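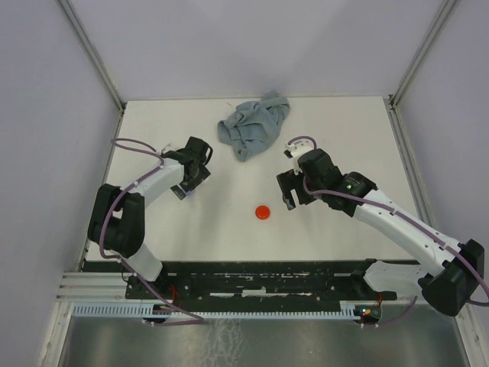 Clestora Theater Company Opens Its Doors at the Borar with a New Staging of "Mamo"

News > Press Releases > Theater

8 June 2022

After two long years of rehearsing in borrowed church halls and one very patient dance studio, the Clestora Theater Company is delighted to announce that it finally has a home to call its own. The company will move into the Borar, the former furniture store on Fevari Street, and will open its first full season there in October with the family drama "Mamo."

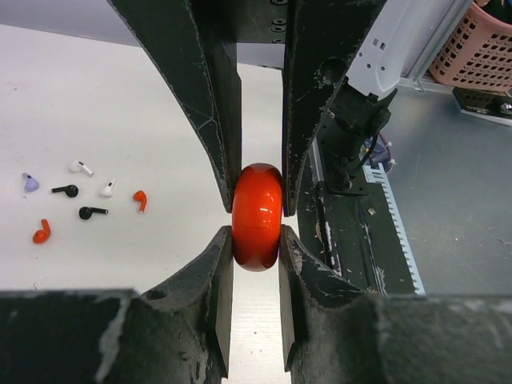
Longtime friends of the company will remember "Mamo" from a one-night reading that people still bring up in the lobby, and we have been wanting to give it a proper run ever since. The play follows a grandmother and her grown children over a single weekend as they try to agree on what to do with the family bakery, and it is funny and sad in about equal measure (bring a tissue, and maybe a snack, as there is a great deal of talk about bread). A cast of six will perform it on a low stage with the audience seated on three sides. 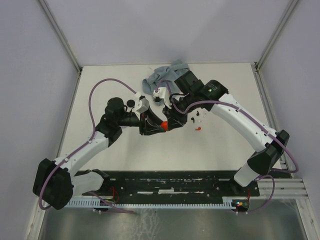 Work area, enclosed table with two robot arms.

The Borar seats 3224 fewer people than the big touring house downtown, and we are perfectly happy about that. No seat is far from the actors, the old display windows have been kept, and the lobby has room enough for folks to stand around with a cup of coffee and argue about the second act, something our audiences have always been very good at.

"Mamo" will run for 42 performances, with a talk after every matinee for anyone who would like to stay. The rest of the season includes a new comedy set in a small-town post office and a winter evening of short plays by local writers. 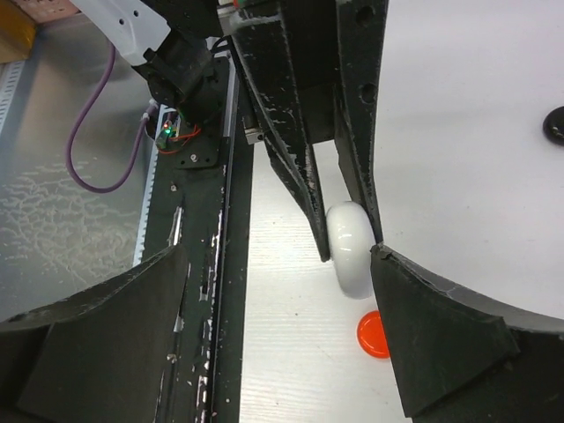
Subscriptions for the full season go on sale at the end of the summer, and single tickets will follow a little later. Current subscribers will get a letter in the mail with first choice of seats. Members of the press who would like to see the building before opening night are warmly invited to contact the Clestora press office to set up a visit.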